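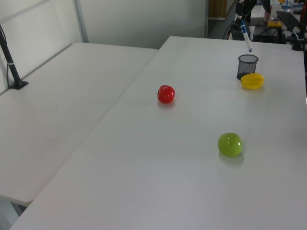 Fake fruit on a work table, yes or no?

clem_p
Every desk guide says to put out a bowl of fake fruit "for color." I don't buy it. You move it every time you need the space.

Dunadard20
I like mine. Red apple, green apple, star fruit. White tables look like a clinic without something on them.

clem_p
So use a real apple. You can eat it.

L.Quintanilla
Real ones go soft by August at our place, no AC. My gripe is mesh pen cups. Fine tips poke through the holes and mark the table.

Dunadard20
Never had that happen, and I've used one for 2 years. Are you storing markers tip down with the caps off?

L.Quintanilla
Caps on, mostly.

clem_p
"Mostly." There's your problem.

costigan_cam
Paid $19 for a Flurkier cup and it tips over with three markers in it. Get a heavy mug. Still not sold on the fruit either.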